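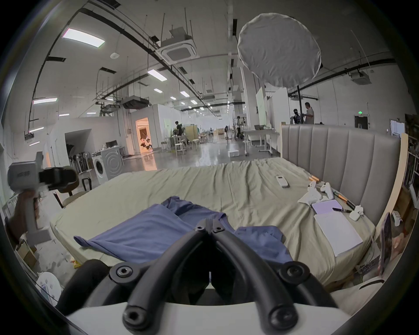

4th August

Slept badly again, so I got up at some stupid hour and did my sums for the walk instead. From Dratmont to Anotbridge by the old canal path, with one night in Nestel if the guesthouse ever writes back. Smaranda Bălan wants to do it in one go, but she has knees made of steel and I do not!

My step counter said 3,249 by lunchtime, and that was only the grocery store and the long way home past the bakery (they were out of the poppy seed rolls - again). In January I could barely manage 500 without sitting down, so I'm pretty pleased. 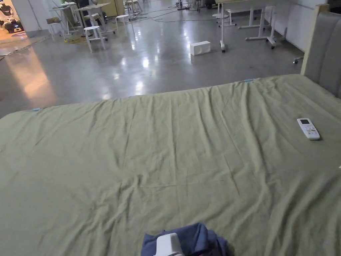 Green sheet, plenty of creases.

Called Mom after lunch. She thinks I should skip the hill at Jitaru and take the bus for that part, and she might be right, but I've been looking at that hill on the map for weeks now and I want it.
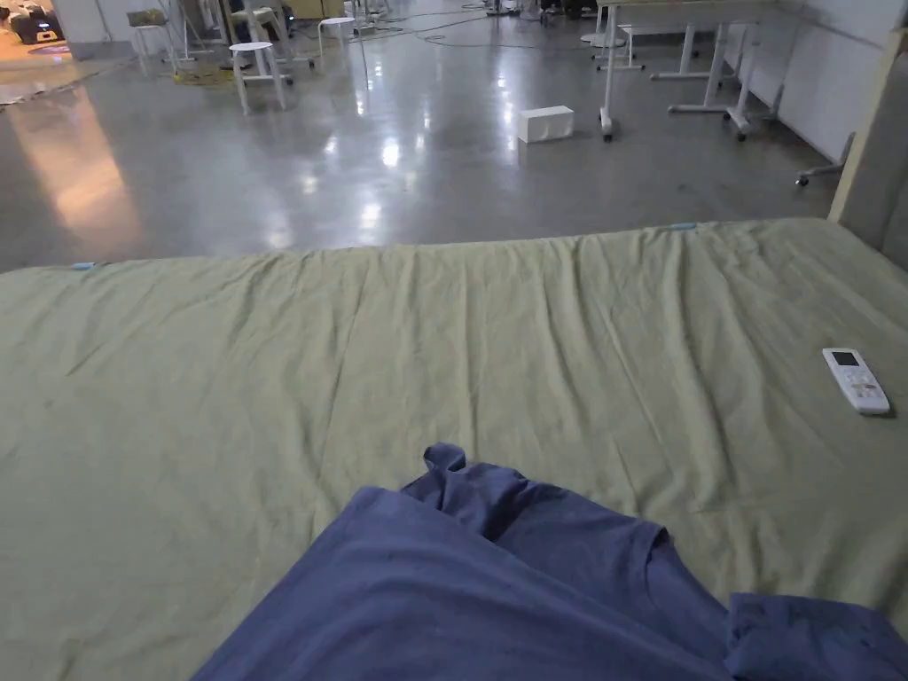

Something navy on the bed, and two little blue clips at the far side.

Boots are still stiff. I wore them for two hours while I made soup and my left heel is pink. 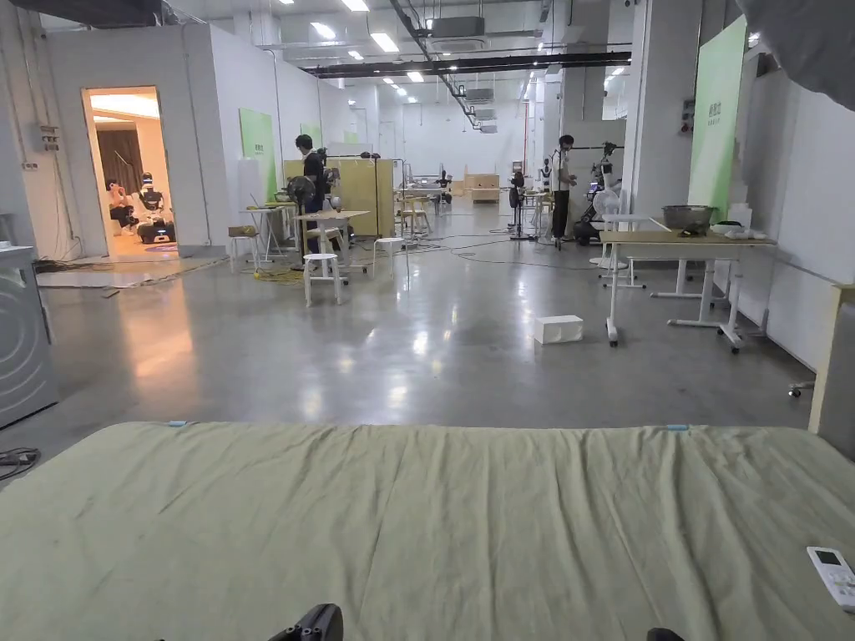
How far do I go tomorrow? Almost 3,000 steps before breakfast, in the boots, with thick socks.

Must remember to buy blister pads.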